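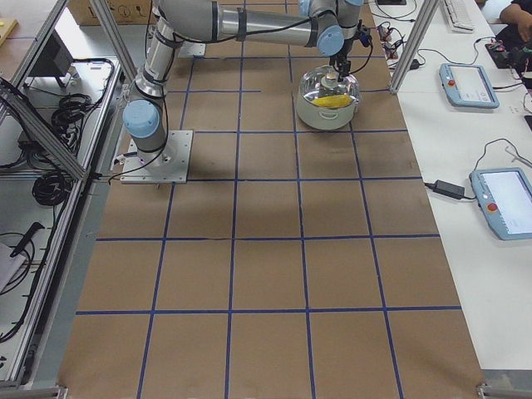
The arm had a name by the second night, and the name was Marchetti, after the brand of espresso machine Nuanchan Ongart had sold to pay for her share of it.

"Say good morning to Marchetti," she said, every time she came through the roller door of the Halerstead workshop, whatever the hour. Nattawut Thongdee always said it. Pao-chu Lai said it when she thought the others were out of earshot.

They had been at it since January, and by now it had eaten every spare evening any of them had. Nattawut did the wiring. He loved wiring! He would come straight from his shift at the tile warehouse with a meat pie in one hand and strip wire with the other, humming, and if you asked him what a particular cable was for he would follow it all the way back to the power supply for you with his finger, delighted to have been asked. Nuanchan wrote the code. Pao-chu had done the floor, on her knees, brown paper and blue tape, with a steel rule and a carpenter's pencil behind her ear, and she had pulled up one whole line and laid it again over an error so small that the other two couldn't see it even when she pointed.

"Marchetti will see it," she said.

The job they'd set themselves was soup. Specifically it was the soup that Nuanchan's aunt, Tassanee Wiriya, made for the street party every year, which had to be looked in on every 16 minutes for most of an afternoon, and which Tassanee could no longer look in on herself because of her wrists. Lids were the trouble. She could still chop, she could still taste, she could boss people around the kitchen with a spoon. A hot lid with a small knob was beyond her.

"So we build her something that does lids," Nuanchan had said, back when the whole project was a drawing on a bread bag, and Nattawut had put down his pie.

A lid is a wonderful problem. Go in a bit too low and you shove the pot. Go in too high and the fingers close on air, and the arm sails off, perfectly happy, carrying nothing. Grip too softly and the knob slides away; grip too hard and, well, they'd bought a second lid. They had run it with an empty pot and then with a pot of water, and Nuanchan kept the tally in chalk on the back of the door, in bundles of five, until the chalk ran past the hinges and she had to start on the wall.

At 300 tries it was getting the lid more often than missing. At 1,035 Pao-chu brought biscuits.

"It's slow," Nattawut said that night, chewing, watching the wrist come round.

"It's careful," said Pao-chu.

"It's slow because I told it to be," said Nuanchan. "I can have it faster. Do you want it faster?"

They thought of the first lid, and said no.

Tassanee came to see it on a wet evening in her good coat, with Waraporn Ratanaporn from next door holding the umbrella over both of them. She walked once along the tape as if she were inspecting a hem. She had brought corn, because she did not believe in practising on nothing.

"Water isn't cooking," she said. "Put that in."

Nattawut put it in. Pao-chu squared the pot to where it ought to be, then squared it again. Nuanchan had her thumb near the stop button and was trying very hard to look like a person who didn't need to.

"Good morning, Marchetti," said Tassanee, who'd been told.

It went. The shoulder turned first, with that low rising note they'd all started hearing in their sleep, and then the elbow followed, and the wrist dipped over the pot and waited there for a breath. The fingers opened. They came down on either side of the knob and closed, and the lid lifted, level as a tray, and swung aside.

Waraporn clapped. Nattawut grabbed Pao-chu by both shoulders and shook her, and she let him!

Tassanee leaned over and had a long look at the corn.

"Now back on," she said.

The arm brought the lid round and lowered it, and it settled on the rim with a small clear tick. She nodded. Then she took off her good coat, handed it to Waraporn and pulled a stool in from the bench.

"Again," she said. "And what does it do about stirring?"

Nuanchan looked at Nattawut. Nattawut was already looking round for a pencil, and Pao-chu had turned over the biscuit packet and was smoothing it flat on the table so there'd be something to draw on.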